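Canell Mug Tree – natural wood
Sold by Hurero Kitchen

In stock – ships within 24 hours

Freestanding mug holder for the counter. Round base, one upright pole, arms for hanging mugs by the handle. Light wood, natural look, goes with most kitchens. No drilling, no wall hooks.

Why we stock it
Cupboard full of mugs, never the one you want. Put the everyday ones out by the kettle or the coffee stuff and get the shelf back. Base is thick so it stays put when you grab a mug from one side – still, load it evenly, left then right. Heavy soup mugs go low.

Care
Wipe with damp cloth, dry straight away. Not dishwasher safe. Dont soak the base. A little food-safe oil every few months if it starts looking dull.

Let mugs drain before hanging. Water runs down the arm and sits in the joint, and that is how you get dark rings.

Assembly
Pole screws into base, hand tight. Takes 2 minutes. If it wobbles, back it off and start the thread again – do not force it. Spare screw taped under the base.

Tree or rack?
We get asked this alot. Tree takes up less counter and goes upward, so check the height under your cabinets first. The wire rack (Ogola, black) is better under a low cabinet. Plenty of people end up with one of each, red mug on the tree, white ones wherever they fit.

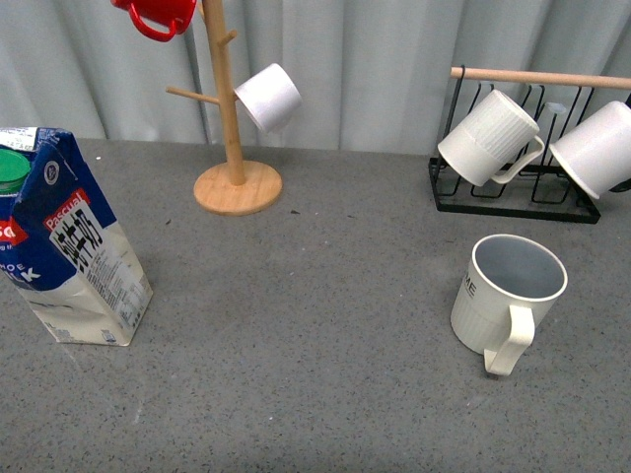 Both are fine on stone, laminate or tile. On a soft wood top put a felt pad underneath, we sell them in packs of 12. Visach mugs fit the arms no problem. Very narrow espresso handles may not, measure before you order.

Shipping and returns
Ships flat in a carton, pole and base seperate. Returns accepted unused in original packing. Next batch lands in October if we sell out, email to be put on the list.

Trade orders – cafes, rentals, offices – ask for Halima Swai. Missing parts or damage, Shabani Mwaipopo, send a photo and your order number.

Mugs not included.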